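Normand Chan
1/14

Toast thread. I've been asked enough times how I do mine that I'm writing it all down in one place.

2/14

The toaster is a two-slot one in cream white. I had a four-slot before. It took up too much counter and I only ever used half of it.

3/14

Two pictures, both with the toaster and a blue tray or plate beside it.

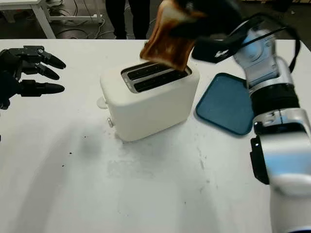
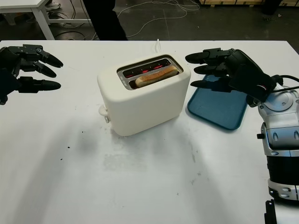

4/14

Bread first. I buy the Lozano sandwich loaf, whole, and slice it at home. Store slices are too thin for me. They dry all the way through before the outside has any color.

5/14

Slice width: a little thicker than my little finger. Any thicker and it catches in the slot on the way up.

6/14

Day-old bread browns more evenly than fresh. Fresh bread has more water in it, so the first minute goes to drying the surface. If the loaf is fresh I cut the slices and leave them out on a rack while I make coffee.

7/14

Frozen bread is fine. I slice the loaf, freeze it flat with parchment between the slices, and toast straight from the freezer. Mine takes 90 seconds longer than room temperature bread. No need to thaw.

8/14

Let the toaster cool down between rounds or turn the dial down a notch. The second round always comes out darker on the same setting. Rosaura Yupanqui wrote to me that hers is the other way around, second round lighter. I have no explanation for that. Check yours with cheap bread.

9/14

If you are only doing one slice in a two-slot toaster, look at both sides when it comes up. On mine the side facing the middle gets more color. I turn the slice around for the last few seconds if it bothers me. Most mornings it doesn't.

10/14

Where to put it when it's done: not flat on a cold plate. Steam comes out of the bottom and the underside goes soft. I stand the slices against each other for half a minute, then butter. A plate with a raised rim helps, you can lean a slice on the rim. It also keeps most of the crumbs off the table.

11/14

Butter goes on while the toast is hot, everything else after. At the moment I'm on Nutness, the crunchy one. A 400 gram jar lasts me most of November if I don't eat it with a spoon. Edvin Sjöberg recommended it and he was right, although he puts it on rye and I don't like it on rye.

12/14

Crumbs. Unplug, let it cool all the way, pull the crumb tray out over the sink, wipe it, let it dry, put it back. I do mine every couple of weeks. If you smell burning before the bread is brown, it's usually the tray. Don't go in from the top with a knife or a fork, even unplugged. You can bend an element.

13/14

Questions from last time:

Bagels: yes, cut side in if yours has a bagel setting. Mine doesn't so I use the oven.

Cheese on top: no. Use a pan.

Raisin bread: one notch lower, and check for loose raisins before it goes in. They fall down and burn.

Setting number: I toast on 4, but the numbers don't mean the same thing from one toaster to the next so that won't help you much.

14/14

Next thread will be on slicing a whole loaf straight without a guide. I need a better bread knife first. Jingyi Jin has offered to lend me hers, so probably after that.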